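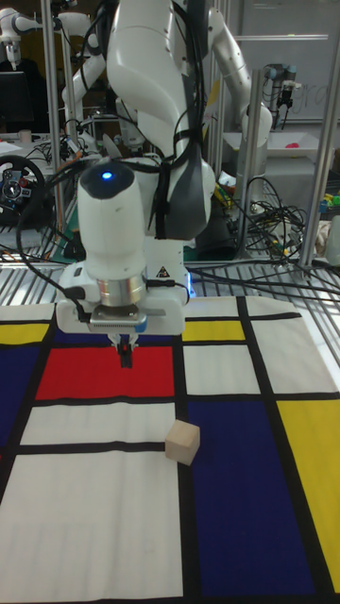

Table mats on sale Saturday at Jikora print room

3 min read

The first run of printed cloth table mats from the Jikora print room goes on sale Saturday at the Morkar building, with doors opening at 10 a.m.

The mats are done in the style of Piet Mondrian, with thick black lines dividing the cloth into rectangles of red, yellow, blue and white. They were drawn up by Nerea Palacios, who teaches the evening textile class, and printed on the long table at the back of the second floor.

Palacios said the layout took most of the spring to settle. Early versions had the colors spread evenly, and she thought they looked like a checkerboard.

"I kept making the white parts bigger," she said. "Once there was enough white, you could put a plate down and still see what was going on around it."

The print room made 1000 mats for the first run. They will be sold singly and in sets of 6. A smaller number has been set aside for schools, which can order through the front desk until the end of July.

Each school order comes with a bag of small unpainted wooden cubes, cut in the Jasen workshop downstairs. Manouchehr Ranjbar, who runs the workshop, said the cubes are for sorting and placing games, where a child is asked to put one on a color, on a line, or next to another cube. They are sanded but have no finish on them.

"People ask if we'll do them in colors to match," Ranjbar said. "We tried a few. You lose them on the mat."

The cloth can be machine washed on cold and should be ironed on the back. Palacios recommends washing a new mat by itself the first time. The black may bleed a little, and she has had one white tea towel come out gray.

Money from the sale goes toward a new drying rack for the print room. The rack has been priced at $3000 with delivery. The old one has been repaired twice, and classes have been hanging wet cloth from a line across the hallway.

Brândușa Bratu, who manages the building, said a second design is planned for the fall if the first sells well. It would use the same black grid with green and orange, and would come in a longer size for sideboards.

The side entrance on the parking lot will be used during the sale. The elevator is working again. Cards and cash are accepted.

Comments (3)

Noreen Baloch
Will there be any round ones? Our kitchen table is round and the corners of these would hang over.

K. Ghasemi
I bought a test print at the open house and have washed it plenty. Colors are fine, but it did shrink a little on the long side. Iron it while it's still damp.

lowerhill_pat
Can you buy the cubes without the mat? My grandson has lost half of his.

Recent items

Fallahi Bakery moves to winter hours early
Jasen workshop adds a beginners' class in box making
Parking lot at Morkar building to be repainted
Library book sale needs tables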